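Torlow workshop passes 2480 recorded runs in block-stacking project

Posted 7/14/20 in Local science and making

The robot learning group at Torlow has now saved 2480 demonstrations for its stacking project, and the mood in the Plonalgate workshop is very cheerful indeed. Each one is a complete run of a simple job, carried out by a two-armed robot while a person steers it, and together they'll be used to teach a system to do the same work on its own.

The project is called Setik, and it started with nothing grander than foam blocks and a round wooden table. Blocks are a lovely thing to begin with. They're light, they don't mind being dropped, and anyone can tell at a glance whether one is sitting on top of another. They are also harder than they look for a machine with two fingers on each hand — squeeze too early and the block tips, let go too late and the whole stack comes away with the gripper.

To record a run, an operator sits at a desk with a pair of hand controls and moves both arms at once. The robot's joint positions are stored along with the view from its head camera, so every movement is matched to what the robot could see at that moment. A session is 16 runs, then a break and a change of operator. People stack differently, and the group is keen to keep those differences in. One of the regulars always comes in from the side, another hovers for ages and then drops straight down. Both styles go into the set.

The blocks are moved to a new starting place before every run. Colours get swapped too, so that pink doesn't always end up on top, and on some days the blinds are left open to let the daylight wander across the table. Runs that go wrong are kept in a folder of their own, and the ones where the operator fumbles and then puts things right are prized most of all, as they show the system how to recover.
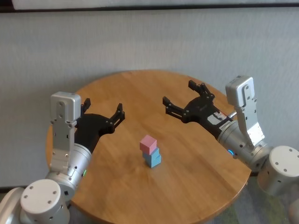 Wendt, the small firm that looks after the recording software, would like to see even more of those recoveries, and said in a note to the group that a set made up only of tidy runs tends to give you a robot that freezes at the first slip. It suggested that operators should start some runs with a block already nudged out of line, and offered to add a button for marking the exact moment a correction begins. The group has said yes to both.

Sorting is the slower half of the job. Every run is watched back at double speed, trimmed at each end and given a short label in plain words, such as "pink on blue, right arm". Up to 700 of the early runs may need new labels, as the first version of the list made no mention of which arm did the placing. That work is going on in the evenings and anyone who has used the controls before is welcome to lend a hand.

A first training attempt in the spring used a much smaller set. The robot reached for the right block most of the time, then often let go a little too high. It was still a thrill to watch — the arms moving by themselves, with a bit of the operators' habits plain to see in the way they came down to the table. The next attempt will use the full set, with 2 versions trained side by side, one with the recovery runs and one without.

After that come softer things. Folded cloth is on the list for October, along with cups, and the workshop has already put out a call for old tea towels. Clean ones, please, to the Plonalgate front desk.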